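Putting up foam letters on a fabric backdrop this month, so I'm writing down what worked and what didn't. Thread. Mostly for me, for next time.

**1/** The booth is small. Black cloth across the back, a black curtain on each side, angled in a bit so you don't see the room past the edges. November is a slow month for us, so I had time to do it properly.

**2/** Cloth first. I bought the Camer blackout cloth, the heavy one. It came folded in a packet, and the folds stay in it for ages. I hung it overnight and most of them dropped. Not all.

**3/** You can steam the rest out. I did half of one with the Pfister steamer, ran out of water, and left it. From a couple of metres back you don't notice. Under a strong ceiling light you do.

**4/** Clips. Small ones, and more of them than you think. I started with 5 along the top of the back cloth and it sagged between every pair. Ended up with 17. That held.

**5/** The side curtains don't need as many. They're meant to hang in folds, so a bit of slack is fine. Just clip them along the top and let them fall. Pull them tight and they look like a tarp.

**6/** Letters. I get foam sheet from Flestico and cut it at the kitchen table. A sharp snap-off knife, new blade for every couple of letters. A dull blade tears the foam and leaves crumbs along the edge.

**7/** Cut in two or three light passes. If you try to go through in one push, the blade leans and the bottom of the letter comes out a different size from the top. Curves are worse. Lowercase "a" and "s" took me longer than everything else put together.

**8/** White outline around each letter: worth doing on black. Pale colours are fine without it, but a dark blue edge would disappear into the cloth. I leave a thin border of white showing and don't fuss if it's a bit uneven.

**9/** Colours. I used whatever sheet I had. Pink-purple, orange, a peachy cream, two yellows, light blue, a pale salmon. I was going to match the two rows and then decided I didn't care. Mixed looks friendlier anyway.

**10/** Weight matters more than size. The whole lot came in under 500 g on the kitchen scale. Anything heavier and the cloth starts to pull forward where the letters are, and then every crease shows.

**11/** Fixing them on. Tried double-sided tape first. It sticks to foam beautifully and to cloth for an hour or so. I came back after lunch and the "M" was on the floor.

**12/** Switched to hook-and-loop dots, the Samina ones, pack of 200. Hook side on the letter, and a dab of fabric glue to hold the loop side on the cloth. Slower, but you can peel a letter off and move it over without wrecking anything.

**13/** Four dots for a wide letter, three for a skinny one. Put them near the outside edges. If they're all in the middle, the corners curl away from the cloth.

**14/** Lay the whole thing out on the floor before anything goes up. I used a strip of painter's tape as a baseline. Then I hung it and went by eye, and by eye is where it went a little off.

**15/** Final layout, two rows, "Fast" on top and "UMI" underneath. The "a" is sitting a touch higher than the "s", and the "M" is lower than I'd planned. I'm leaving both. 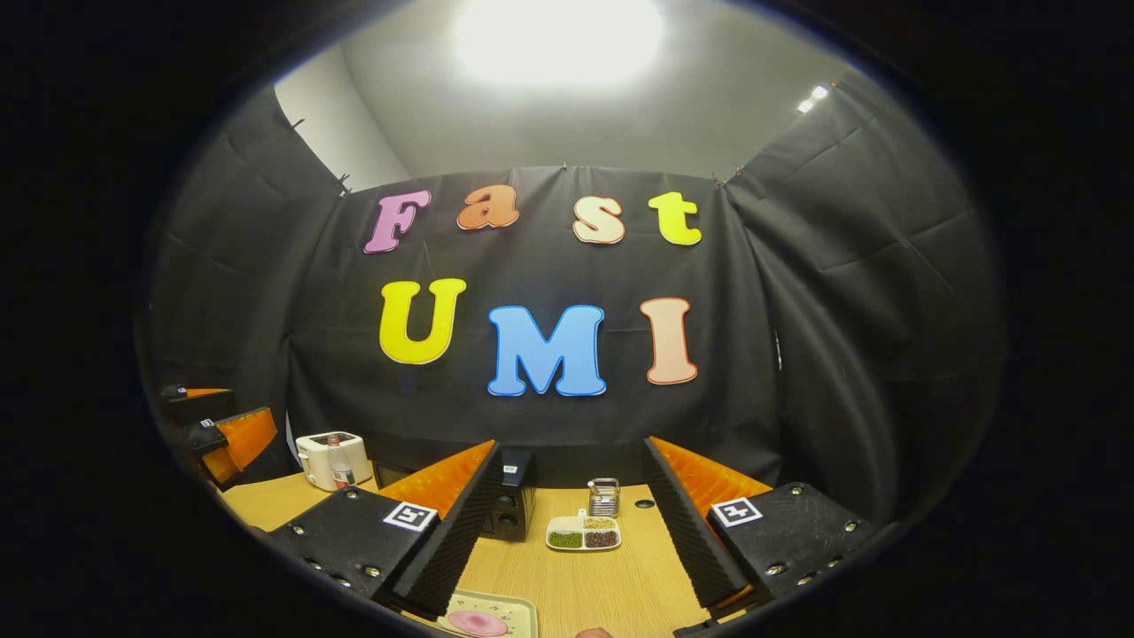
**16/** Can you wash the cloth once the loop dots are glued on? Cold water by hand, then hang it to dry, and skip the dryer because the heat softens the glue.

**17/** For storage, the letters go flat in a pizza box with baking paper between layers. Don't stack them with the hook sides facing other letters. They grab the foam and take little bites out of it.

**18/** The cloth gets rolled on a cardboard tube this time. Folding it is what gave me the lines in the first place. A fabric shop will usually give you a tube for free if you ask near closing.

**19/** Clips go in a jar with the leftover dots. I lost a whole bag of them last year by leaving them on the curtains and throwing the curtains in a tote.

**20/** Things I'd change: a longer back cloth, so there's more to grab at the top. A second baseline for the lower row. And a step stool that doesn't wobble, mine is done.

**21/** Also going to cut a spare "a" and a spare "s" while I still have the templates out. They're on cereal-box cardboard, traced in marker, in the same drawer as the knife.

**22/** Someone asked about the letter style. I didn't use a font. I drew them freehand on the cardboard, fat and rounded, and fixed the bad bits with scissors. Fat letters are easier to cut and they don't flop.

**23/** If you're doing this with kids, let them pick the colours and do the sticking, and keep the knife for yourself. Will post the templates when I find the scanner cable.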